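Urnthorpe Inks and Papers list
Date: 18 December 2018
Subject: Re: Paper for soft brushes, and grinding ink in a cold room

On the list last night, a member in Ganstead wrote:

> I've been using up a pad of the Tramier practice paper and I'm
> getting furry edges on every single stroke, even the quick ones.
> My ink is ground fresh each time. Is it the paper, the ink or me?
> I've got 50 sheets left and I'd hate to bin them. Also, does
> anyone know if the Marchand rolls are still being made? My usual
> shop says they can't get them.

Oh, I do feel for you – I went through exactly this in May, when I bought far too much of the Tramier because it was on offer (119 sheets in a bundle, don't ask me how they settled on that number). I very nearly gave up on it altogether. Please don't bin yours!

My guess is that it's mostly the paper, with a bit of help from the ink. Tramier has hardly any size in it, so it drinks up anything you put near it. If your ink is on the thin side it'll creep off in all directions before you've even lifted the brush. Try grinding for longer than you think you need to. I used to stop when it looked black, and that's far too early on this paper. I go on now until the stick starts to drag a little and leaves a trail on the stone that closes up slowly. It takes me the whole of a radio play some evenings, and my wrist complains, but the edges are so much better.

The other thing is how much ink you carry. I wipe the brush on the edge of the stone, both sides, then touch the tip on a scrap before I start. It felt terribly fussy for the first week and now I'd never skip it.

While I'm on brushes, I've gone back to hanging mine up after rinsing. I was keeping them upright in a jam jar for years and the glue at the top of the hair was starting to give, so two of my favourites were shedding all over my work. Tips down, a good airy spot, nowhere near the radiator.

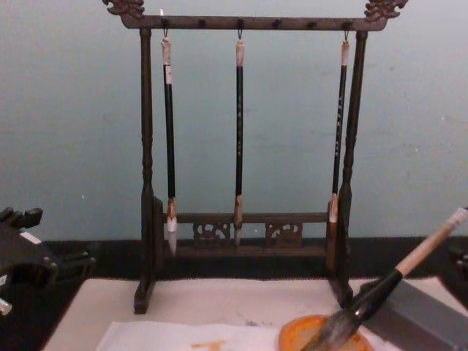 As for the cold, my back room is freezing from now until spring and the ink does go sluggish in there. I warm the water a touch before it goes on the stone, lukewarm and no more, and I only grind what I'll use in one sitting. Old ink that's been left overnight smells awful and bleeds worse, so down the sink it goes. I know that some people on here keep theirs going for days with a lid on, and good luck to them, but I've never had it come out well.

The Marchand rolls I can't help with much. I bought two the last time I saw them and I've been mean with them ever since. The price had crept up, and the second roll was a good deal whiter than the first, so they may have changed something already. If anybody has heard anything firmer than shop gossip, do post it!

What I've been doing with the leftover Tramier is using it for big characters only, one to a sheet, with a fairly dry brush. The roughness suits them. I've also set myself a silly target of 1000 goes at the same character before next winter (I picked "forever", like everyone does) and it's perfect for that, as I don't mind what happens to any one sheet. 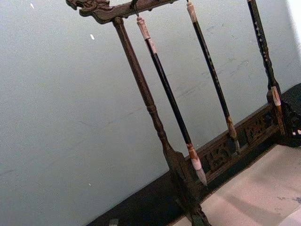
Can you size the Tramier yourself to stop the bleeding?

A thin coat of alum and glue will do it, brushed on evenly and left flat to dry, but it's a messy job and cheap paper tends to cockle, so I'd test one sheet before you commit the rest of the pad.

Let us know how you get on with the thicker ink. And if it's still furry after that, post me a few sheets of yours care of the Urnthorpe group and I'll try them with my ink, then we'll know which one to blame.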